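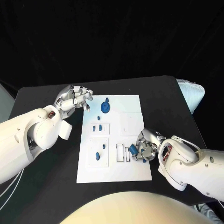 Keep the small pegs in a lidded tin and never in the bag with the board, came one reply to last month's newsletter, along with a rather rueful account of moving the sofa to look for two of them. We have had several letters along those lines since we asked how you all get on with your peg boards, and I'm very glad we did ask, as the subject seems to be dear to more of you than I'd have guessed!

Our own Bimora board, the white one with the blue pieces, has been on the dark table at Haugland since September, and I must say I have grown fond of it. The little pegs that stand side by side in their raised plate are the ones people want to start with, and I do understand why, but I always suggest having a go at the big round knob first. It has a nice wide base and gives the fingers something to get hold of before the fiddly business begins. After that, take the pegs one at a time, and lay each one down before you pick up the next.

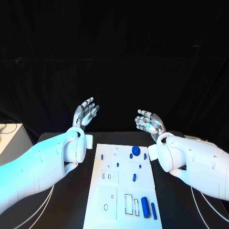
Leave yourself plenty of room on both sides, too. A long board like ours sits best lengthwise in front of you, with the near end close enough that you aren't leaning over to see into the slots. On a dark table it shows up beautifully, and a dropped blue peg is a good deal harder to find than you'd think - I speak from experience, having spent most of a tea break on my knees.

Several of you asked about spares. Vundance will sell pegs singly if you write to them with the part number (ours is 1042, printed on the leaflet in the box, but do check your own as there was an older set). Please don't be tempted to force in a peg from another make. The one from Brolberg that I tried at home went in perfectly well and then took me until supper to get out again.

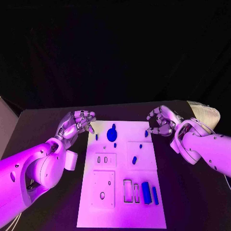 When you put the board away, lay it flat, with nothing heavy on top of the knob, and give the slots a quick going over with a dry paintbrush. Ours lives on the second shelf, next to the jigsaws, and is there for anyone who'd like to borrow it. The tin goes with it, and there should be 9 spare pegs inside.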